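How to clean a microwave that has given up on you

I have cleaned 369 microwaves, if you believe the notebook I kept when I did the staff kitchens at Vinmont. Most were not dirty in any interesting way. They were soup, mainly. Soup that went in without a lid in February and was still there when the clocks changed.

You will need a wide bowl, a lemon, a cloth you don't love, and a table or worktop to put the turntable on while you work. Skip the special sprays. I once bought the Losta one at my own expense and the kitchen smelled of swimming pool for a week.
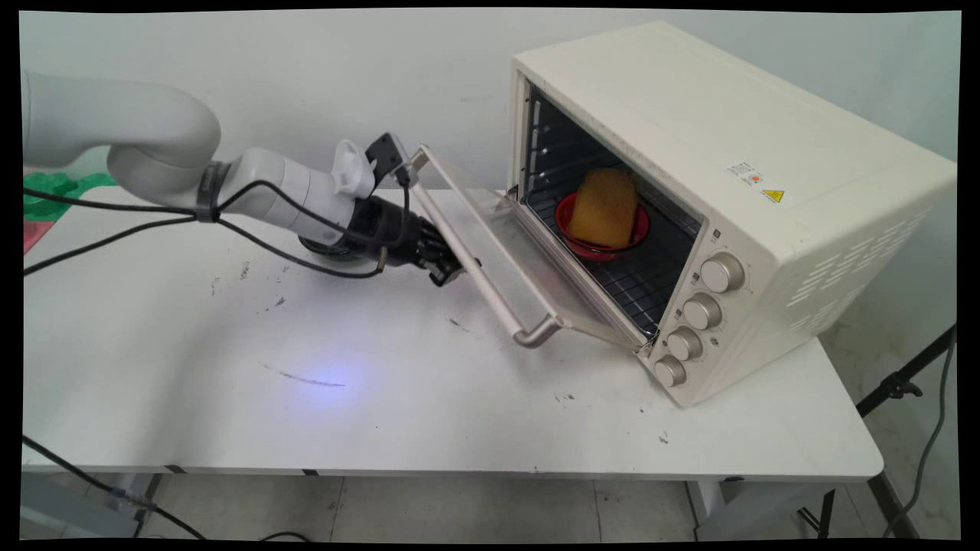 White folding table, cables along the left side.

Take out the turntable and the ring it sits on and put them in hot soapy water. People forget the ring. The ring remembers everything.

Fill the bowl halfway with water, squeeze in the lemon, drop the halves in after it and stand a wooden spoon in there so the water doesn't boil up at you. Put the turntable back for this bit (yes, I know I just told you to take it out — dry it first). Give it 2 minutes on full, then leave the door shut for as long as it takes to drink a cup of tea. 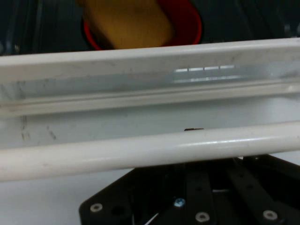

Can I use vinegar if I haven't got a lemon?
White vinegar works just as well, a good splash to the same amount of water, but open a window first.

Now wipe. Roof first, then the sides, then the floor, so that whatever falls down is dealt with once. Lyle Nakamura at Stokeck used to start with the floor and was always surprised. For the burnt bits, a paste of bicarbonate and water, left on while you do the door.
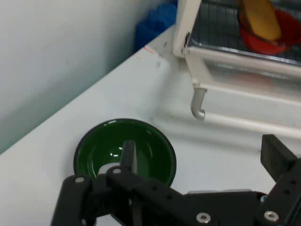
The bowl matters more than the lemon. Tall mugs send the steam straight up and leave the corners as they were, and anything with a metal trim is asking for a light show. Go for something round and shallow, like the dark green one on the white table, but check underneath that yours is marked safe for microwaves before you trust it. Mine is a chipped Toft one and I would not lend it to anybody.

Dry the inside with a clean towel and leave the door open for an hour. Then put a lid on your soup.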